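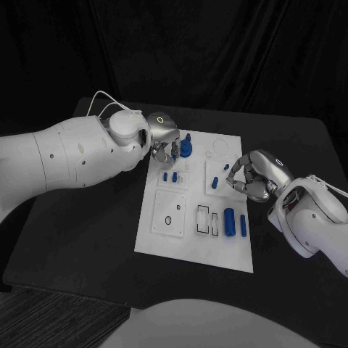 Faint stream of stars found around nearby dwarf galaxy

Astronomers working at the Rultport observatory have found a long, thin stream of stars wrapped around a dwarf galaxy that was thought to have had a quiet past. The stars were probably pulled out of a smaller companion, which has since been torn apart almost completely.

The dwarf galaxy, known as Damgaard 2, lies 11 million light-years from Earth. It has been on survey lists for decades, but its outer parts are so faint that they had never been mapped in any detail. Older pictures show a smooth oval patch of light with a few young blue stars near the middle and little else.

The new map was made with Monder, a wide-field camera fitted to the observatory's main telescope. The team took many short exposures over a single season and added them together, which brought out light far dimmer than the glow of the night sky itself. The stream shows up as a narrow arc that leaves the galaxy on its northern side, bends round to the west and fades away before it closes the loop.

Streams of this kind are well known around large galaxies, including our own Milky Way. They form when a small galaxy or star cluster strays too close to a bigger one. Gravity pulls harder on the near side than on the far side, and stars are drawn out ahead of the cluster and behind it along its orbit. Finding one around a dwarf is much less common. The companion in this case must have been very small indeed, and the stars it left behind are spread thinly.

To check that the arc belonged to the galaxy and was not a chance line of stars in the foreground, the team used a spectrograph called Nisero to measure how fast the brightest stars were moving. Six of them turned out to share nearly the same speed, close to that of the galaxy itself. The rest were too faint for a reliable reading.

The colours of the stars suggest that they are old and contain very few elements heavier than helium. That fits with a small companion which stopped making stars early on. There is no sign of gas in the stream, although the radio data used for that check are several years old and do not cover the western end.

The shape of the arc should also say something about the dark matter around Damgaard 2. A stream follows the pull of everything inside its orbit, seen and unseen, and a first set of computer models suggests that over 90 per cent of the galaxy's mass is dark. The authors say this should be treated with care, as only part of the orbit can be traced – a longer stretch would narrow the range of models that fit.

More time with Nisero has been granted for the autumn, when the galaxy is again high enough to observe. The team plans to look at fainter stars in the arc and to search for the other end of the stream to the south, where a bright foreground star spoiled part of the first map. Two other dwarf galaxies at similar distances will be observed with Monder in the same run.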